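3.2 Lanov's studio years and the question of the second hand

Anyone who has spent time with Lanov's paintings will know the feeling of being welcomed into a room and then left there to look around on one's own. The interiors he painted after he moved to Tendholm are full of half-turned chairs and doorways giving onto darker rooms, and it is easy to forget, standing in front of them, how much hard and rather dull work went into making them look so easy. We would like to linger a little on that work in this section, because it bears directly on the question we raised at the start, namely how much of the Tendholm group was painted by Lanov himself and how much by his pupil and friend Jirnov.

The account book that Bühler kept for the studio is our best guide. Bühler was a frame maker by trade, and he wrote down what mattered to a frame maker: the size of each canvas, the date it came to him, and what he was owed. He rarely troubled himself with titles. Of the 30 canvases he lists for the Tendholm period, 22 can be matched to surviving pictures by their size alone, and we have been generous in allowing for later trimming (two of the larger ones lost a strip along the top when they were relined, as Hauser was the first to notice). The rest we have left open, and we hope that readers who know of works in private hands will write to us.

Jirnov's share is harder to pin down. He came to the studio in April, still very young, and his own early drawings show a fondness for steep angles and tipped floors that he must have brought with him, for there is nothing like it in Lanov's work up to that point. Within a short while the same tipped floors begin to turn up in the older man's interiors as well. Earlier writers took this as proof that Jirnov had painted them. We are not so sure. A teacher can learn from a pupil, after all, and the handling of the paint in these pictures is often very close to what Lanov had been doing for years.

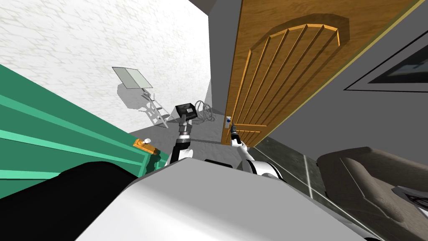
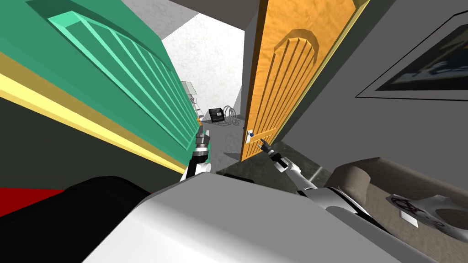
Figure 4. Two simulated interior views, each strongly tilted.

Hauser's long essay on the studio made much of the underdrawing, and rightly so. Lanov set down his main lines with a brush, in thin brown paint, and corrected them freely as he went. Jirnov liked to start in charcoal and hardly ever changed his mind. In nine of the matched canvases the infrared images show brush and charcoal together, and in every one of those the charcoal lies in the background, around windows and the far ends of rooms, while the figures and the nearer furniture were begun with the brush. It seems fair to us to picture a working day in which the younger man laid out the room and the older man then filled it with people.

There is one more witness to call, and a very likable one. In a letter to his sister, Jirnov complains at some length about the cold in the studio, the price of coal, and a pair of boots that let in the snow, and only then mentions that he has "finished the back wall again, and he has painted over it again." It is a small remark, made in passing by a tired young man, and we should be careful not to lean on it too heavily. Still, it agrees well with the paint samples taken from the largest of the interiors, where a finished gray wall lies beneath the green one we see today. We return to those samples, and to the order of the layers, in section 3.3.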